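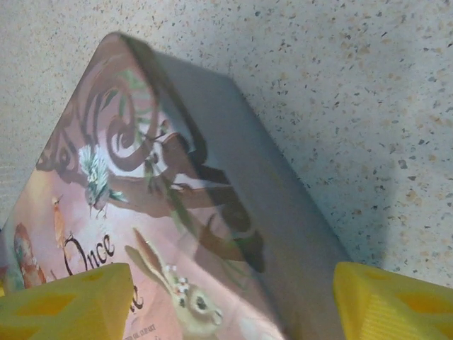

How many demonstrations does the Randik method need before adding more stops helping on two-arm box handling?

asked by flatpeg

The result levels off at 2178 demonstrations. The Randik report trains the same policy on growing subsets of one set of 3000, and beyond that point the gain is smaller than the spread between training seeds. Two limits apply. The curve is for one policy size only, and all the boxes in it were rigid and closed. If your policy is larger, rerun the last few subsets before relying on the figure. Keep the subsets nested, otherwise you are also measuring which episodes happened to be drawn.

coldstart_rig

We got by with far fewer but it was an easier task. Depends what you count as working. Check your calibration first, most "need more data" threads on here are calibration.

tqx

I would read the Jovham replication next to it. They used the same training code with 11 objects and six seeds per subset, and their curve bends later. My reading is that variety of start pose matters more than the raw count. In the Randik set the start poses are close together, so a held-out test from the same poses looks better than it should. Split by start pose before you split by episode. The replication gives both splits in its appendix, and the gap between them is the more useful number.

lowgain

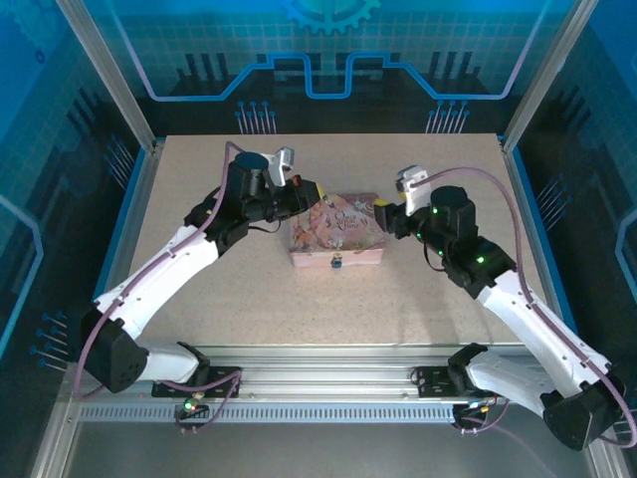
Should the wrist views and the fixed view be weighted the same during training?

flatpeg, follow-up

Equal weighting is the usual starting point, and the report keeps it throughout. The ablation drops one view at a time. Without the fixed view the arms tend to arrive at different moments; without the wrist views the approach is fine and the final closing is worse. Neither effect says much about weights, so I would leave them equal and apply view dropout at a low rate. Log each arm's closing error separately.

lowgain

Home Topics Unanswered Tags Log in

Last updated in August

Contact Wirnard Help | Copyright Wirnard | Back to top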